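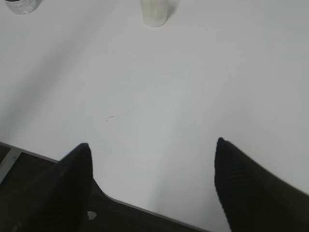 Canteen and Facilities Team, Lemura site

Reusable cup scheme: progress report to the site manager, 7/18/18

You asked for a frank account of where the money has gone, so I will start with the part that will not go in the newsletter. The scheme is running, people know it exists, and I still can't tell you that it has cut waste by any amount worth the name.

We bought 300 reusable cups from Welo in March. The plan said each would be borrowed, used, returned and washed, and that the washing would fit into the kitchen's normal day. The borrowing part works well. Returns are another matter. At the last stock check there were 100 cups on the shelf. The rest are on desks, in cars or at home, and I have no way of telling which. Jirorex, who run the borrowing cards for us, say the remaining cups are "in circulation". I would say they are missing until someone brings them back.

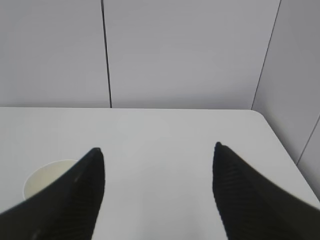 The cards themselves were scanned 1,576 times between the launch and the end of last month. This is the figure Jirorex put on the front page of their own summary, and I would ask you to treat it with care. A scan is made when a cup goes out and again when it comes in, and the early readers sometimes logged the same card twice. We asked for the two kinds of scan to be split. We have asked again. Until that happens the number tells us that the reader is switched on and not a great deal more.

Waste sacks are the other measure we agreed to use. The trouble is that the cleaning contract changed hands in the same period, and Zarei use a larger sack than the old firm did. Fewer sacks now leave the building. I have seen this quoted in a staff meeting as proof that the scheme is working, and I had to point out that the sacks are bigger. Weighing them would settle it. Zarei will do that for a fee, which is not in the budget.

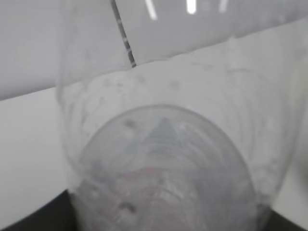
On washing, the kitchen has coped, though the supervisor's notes show the evening load now starts later on most days. No extra hours have been claimed so far. I doubt that will last if the missing cups do come back, and I have seen nothing in the original costing that allows for it. The costing took the dishwasher as free because it was already there. It uses power, salt and rinse fluid like any other, and the rinse fluid bill has gone up.

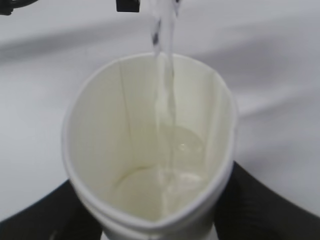 The discount has been the hardest thing to judge. We take a few pence off a hot drink for anyone using one of our cups, and the till shows that most of those sales go to people who were already bringing their own mug. They have swapped one reusable cup for another and we are paying them for it. Water is not covered at all, as it never goes through the till. Anyone who runs it into a white paper cup and gives the thing a squeeze, so that the rim pinches in and the side creases, has used up a cup that none of our figures will pick up. I raised this before the launch and was told it was a small matter. It may be -- but we have not measured it.

Spending to date is within the grant. The cups and cards are paid for, and what is left covers the Jirorex fee up to the end of the agreed term. I would not renew it on the present evidence.

For the next period I propose 3 changes:

Put a small deposit on each cup, paid back on return.

End the discount and use the money to have the sacks weighed.

Hold back the next Jirorex payment until the scans are split properly.

The deposit will not be popular. The sales team have already told me it will kill the scheme, which may be so, but a scheme that only works while the cups are free to keep is a gift of cups. I need a yes or no on the deposit before the autumn order goes in, as Welo want the order confirmed early and I don't intend to buy replacements without it.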